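Progress report, second period: Household Chores Pilot
Prepared for the Rerach Fund by Adaeze Balogun, project lead, Weltum

Where we are

The question you gave us money to answer was whether a machine can do the small chores of a home well enough that a person would stop hovering. The answer for this period is that we are hovering less. When we last wrote, the arm could not be left with a cup. It can now be left with a cup, provided the cup is plastic.

The mug tree task has eaten most of the period. On paper it is simple: cups start on the floor beside the stand, cups finish on the pegs. Chukwuemeka Anozie wrote it up as a two-week warm-up in the original plan, and I have kept that page. We ran it 582 times. Of those, 400 ended with every cup hung and the stand still upright. A further 33 ended with every cup hung and the stand lying down, and there was a lively discussion about whether to count them. We did not. 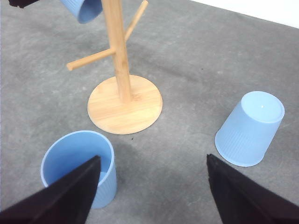
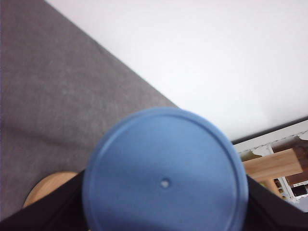
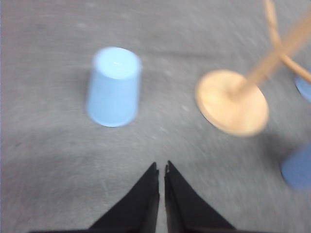 Photos: Weltum / Chukwuemeka Anozie

Upright cups are close to solved. One finger goes inside, one stays outside, and the lift is dull to watch — I mean that as praise. Upside-down cups are harder. The gripper has to take them by the wall, turn them over and find the handle side, and it still likes to rehearse the turn several times before committing. Yung-ching Yu has cut the average attempt by a third, mostly by removing a pause I had assumed was thinking.

Pegs that point toward the arm remain a problem. Pegs that point away are worse.

Compared with a person

You asked for a human baseline. Bello Onuoha hung the same cups on the same stand while on the phone to his landlord and was finished before the arm had settled on its first approach. We have not put this in a chart.

Spending

We are under budget on hardware and over on cups. The replacement fingers from Ortner came to $470, including shipping, and have held up better than the first pair. Staff time is as forecast, apart from Salamatu Adeyemi's extra days on the scoring software, which she had warned us about in writing.

Next period

We will move to mixed cups and a second stand with fewer, thicker pegs. Ceramic comes after that, over a mat. The visit to the Pindalport test apartment is planned for March, and the kitchen there has a dish rack we already dislike from the drawings.

One request: we would like to drop sock pairing from the deliverables and put those hours into cups. Salamatu can go through the numbers with you by phone any Wednesday after 2 p.m.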